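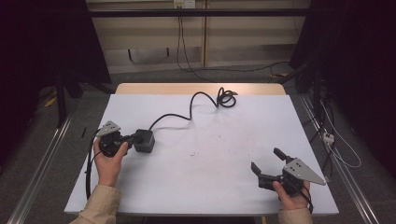
A white tabletop with its marks and smudges, grey carpet underneath, and a long black cable curving up towards the far edge.

The plain white table

In praise of the big, bare, slightly grubby surface where the work gets done

I have been thinking about tables since January, when my own one finally gave up. It was a folding pasting table, bought for a weekend of wallpapering and then kept for eleven winters of everything else, and when the hinge went it took a tray of seedlings and a half-mended lamp down with it. I was sadder about it than I expected to be. So I did what I usually do when I need cheering up about an object, and went to talk to people who own a better one.

The first of them was Hashini Dissanayake, who mends lamps, radios and the odd sewing machine from a back room in Perau. She works at a white board, big enough to lie down on (she has, during a bad week with her back), and she is very firm about the colour. Small black screws show up on white. So do snipped ends of wire, and crumbs, and the little rubber feet that fall off everything ever made. Her previous bench was a lovely old oak thing from her aunt's house, and she spent, by her own reckoning, more than 85 evenings on her hands and knees with a torch before she gave in and put it in the hall, where it holds the post and looks beautiful.

"People come in and apologise to the table," she told me, filling the kettle. "They put their toaster down so gently. I tell them it's been through worse!"

It has. White surfaces keep a sort of diary, and hers is a long one: rubber scuffs, pencil, the ghost of a mug, a grey patch in the middle where heavy things get turned round and round while she looks for the way in. She wipes it down on Fridays with warm water and a drop of washing-up liquid. For the stubborn marks she has a melamine sponge, used lightly, as it is a fine abrasive and will dull a shiny finish if you lean on it. Some of the marks she leaves. There is one shaped a little like Portugal, of which she has grown fond.

Then there is the question of cables, on which everybody I met had a great deal to say. A bare table is a lovely thing until you need electricity on it, and after that you have a black line wandering across your nice white space, getting under your elbow and collecting itself into loops at the far end. Hashini lets hers wander. She says a cable in a generous curve comes to less harm than one pulled tight round a corner, and that she would sooner look at a bit of tangle than replace a frayed lead. She does pick up the ones that hang over the edge, having once sent a radio to the floor with her hip.

Ernő Fekete takes the opposite view, and he takes it with some energy. He fits out workrooms under the name Bulter, from a yard on the Tivorholm road, and he has opinions on trailing leads that I can't print in full. His advice is to bring the power to the back of the table, keep a hook-and-loop strap on every lead, and coil the slack in big easy circles, turning it gently between finger and thumb as you go so it lies flat. I have tried this at home and can report that it works on the hoover and is hopeless on the Christmas lights.

Ernő is also the man to ask about what goes under the white. He is fond of laying a loose board over an existing wooden table, as you can flip it when one side gets tired, and he likes a softened edge along the front where the forearms rest. He keeps 37 offcuts leaning in his shed, each labelled in chalk with the name of somebody who might one day want it. Villaseñor, the café by the bridge, has had two of them for its baking table and is said to be after a third.

Carpet was the one thing that divided us. I had assumed any sensible workroom would have a hard floor, easy to sweep. Ernő agrees. Hashini, though, swears by plain grey carpet tiles, which are kind to the feet and kinder still to anything that rolls off the edge. The price you pay is that a dropped screw vanishes completely. She runs a magnet on a stick along the floor before she hoovers, and showed me a jam jar of what it has found, which I am afraid we spent quite a long time going through.

As for me, I came home with a board. It is white, a touch longer than the car wanted it to be, and it is lying across the old kitchen table with a strip of pine showing at the back where I measured wrongly. Ernő has offered to trim the table to match – he was quite pressing about it – but I like the strip. I keep my pencils on it. There is already a mark near the middle, and the seedlings have moved back in at the window end.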